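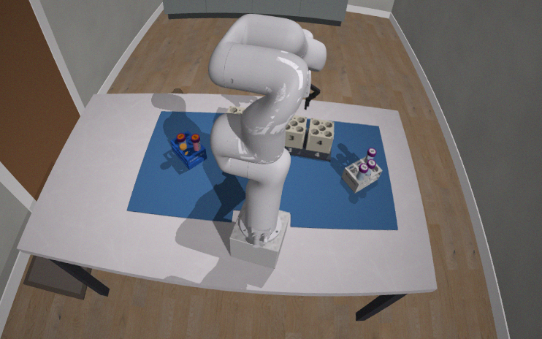
Slide 1. Practice in simulation

Good evening. I build at home, and I test everything in simulation first. My project is called Woltine.
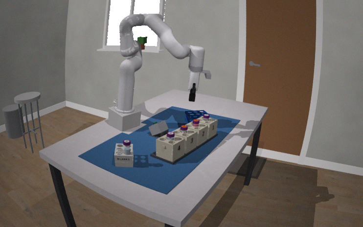 Slide 2. The task

The arm must sort capped tubes into numbered holders. In March I made 200 runs, and 30 stopped too early. Say this slowly.
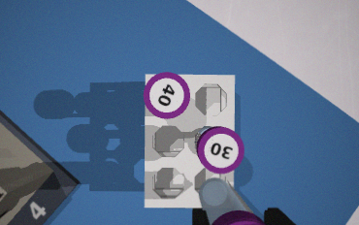
Purple caps 40 and 30 in the white rack, from above.

Slide 3. What I changed

I made the approach to the holders slower.

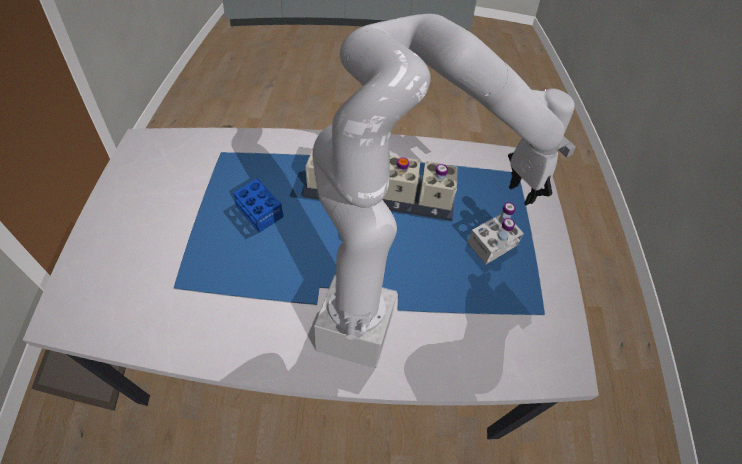

After this change I started 560 new runs. Please ask questions now.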